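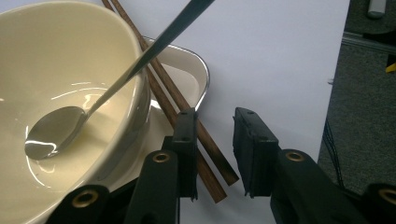
# Pinza de mano, segunda versión

Galería del montaje que tenemos en marcha en el taller compartido Hadano. Es una pinza que se lleva en la mano y sirve para grabar demostraciones: la persona hace la tarea y después el brazo intenta repetirla. La primera versión se quedó en el cajón por culpa de la holgura en las articulaciones. En esta hemos rehecho los dos dedos y el varillaje.

**Los dedos.** Bloques negros enfrentados, con almohadilla en la cara interior y agujeros de fijación arriba. Los ojales de latón van embutidos en las piezas negras del mecanismo.

**La mesa de pruebas.** Superficie blanca, un cuenco de cerámica de color crema con una cuchara de acero, una fuente blanca de borde plateado y unos palillos de madera oscura. El esmalte y el acero brillan bastante con la luz de arriba – conviene tenerlo en cuenta al ajustar la exposición.

**Los palillos.** Son de sección cuadrada y agarran mejor que los redondos que usábamos en enero. La cuchara sigue siendo lo más difícil, por el mango fino.

Llevamos 778 demostraciones guardadas y queremos llegar a 4000 antes de entrenar nada. Los archivos de las piezas están en la carpeta Culteck del servidor del taller; los dedos son la revisión 2.

Montaje y textos: Getsemaní Arellano, diciembre de 2023.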